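Water Use in Shared Student Kitchens: Final Report

Shiuli Akanda, Sunil Mridha, Da-eun Seok
Supervisor: Essam Ouali
Submitted January 16, 2025

1. Background

Our project looked at how much water is used for washing dishes in shared kitchens at Brudon, the apartment-style residence on the north side of campus. The residence pays one water bill for the whole building. Students who live there never see the bill and have no idea what share of it comes from cooking and cleaning up.

We picked dishwashing for two reasons. First, the kitchens at Brudon do not have dishwashers, so everything is washed by hand. Second, the housing office had already agreed to put low-flow aerators on the bathroom faucets and was deciding whether to do the same in the kitchens. Nimal Kodikara from the housing office told us that the main worry was complaints. If a pot takes longer to fill, people notice.

The questions we set at the start were:

How much water does a kitchen use for dishes in a normal week?
Does a low-flow aerator lower that amount, or do people just run the water longer?
Does a change in washing habits make more difference than the aerator?

2. Method

We worked with 4 kitchens, each shared by the same number of residents. All residents signed a consent form before we started. In each kitchen we put an inline meter on the hot supply and another on the cold supply under the sink. The meters were read every evening by one of us and the readings were entered in a shared spreadsheet.

The study had two periods of equal length. In the first period nothing was changed. In the second period two kitchens got aerators and the other two got a one-page sheet of washing instructions taped inside a cabinet door. The sheet asked people to scrape plates into the trash, fill one basin or a dish tub with soapy water, wash everything in it, and rinse at the end in one go.

We had planned to start in August, before classes, but the meters arrived late and two of them had the wrong thread size. Sunil found adapters at a plumbing supply store and the installation was finished in one afternoon. We tested each meter by filling a measured bucket and comparing the result with the dial. One meter read high and was replaced before the first period.

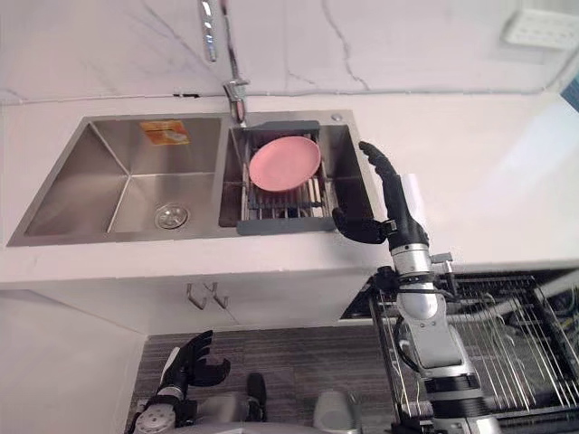
A meter under the sink cannot tell dishwashing from anything else. Residents also fill kettles, rinse vegetables, wash their hands and fill mop buckets. To deal with this we asked each kitchen to keep a log sheet next to the sink for the full study. Every time someone washed dishes they wrote down the start and end time. Da-eun matched the log sheets to the meter data from two test days in each kitchen, when we took readings every half hour. From that we worked out the share of water that went to dishes and used the same share for the rest of the period.

We know this is a weak point. The log sheets were filled in well at the beginning and less well later. In one kitchen a whole page went missing. We left those days out of the totals for that kitchen and left out the matching days in the others, so the comparison would stay even.

3. Results

In the first period the kitchens used 2,427 gallons in total. In the second period they used 2,053 gallons. The drop was not spread evenly. Most of it came from the two kitchens with the instruction sheet. The kitchens with aerators used less water in the first week after the aerators went in, and then use crept back up toward the earlier level.

The log sheets help explain this. In the aerator kitchens the washing sessions got longer. Two residents wrote comments saying the water felt weak and that they let it run while scrubbing. In the instruction sheet kitchens the number of sessions stayed the same, but the sessions were shorter, and less of the water was hot.

The hot water result was a surprise to us. We had treated the hot and cold meters as one number in our plan and only split them when Shiuli was making the charts. Since heating the water costs more than the water itself, we think a future study should report the two separately from the start.

We also handed out a short survey at the end. Most residents said they would keep using the basin method when they had a lot of dishes. For a single bowl or a mug they said they would still wash under the running faucet, and several pointed out that filling a basin for one mug makes no sense. We agree, and the instruction sheet should have said so.

4. Costs

Our budget was $400. Nearly all of it went to the meters and adapters. The instruction sheets were printed at the library and cost almost nothing. The aerators were supplied by the housing office, so they are not in our budget.

5. Problems

The study was short and included only a few kitchens, so one heavy cook can change the result. One resident moved out during the second period and the room stayed vacant until the end. We did not correct for this. There was also a building-wide shutoff for pipe repairs that lasted most of a morning, and the readings for that day are low in every kitchen.

We read the meters in the evening, when people were often cooking. Some residents told us they washed up more carefully when they knew one of us was coming.

6. Recommendations

We suggest that the housing office put the instruction sheet in every kitchen before buying more aerators. The sheet should be shortened, with a line added about small loads. Plastic dish tubs could be bought for kitchens where the sink has only one basin.

If another group takes this over, the meters are in the department storage room in a box marked with our project name. The spreadsheet and blank log sheets are with Essam Ouali. The adapters are still on the meters and should stay there.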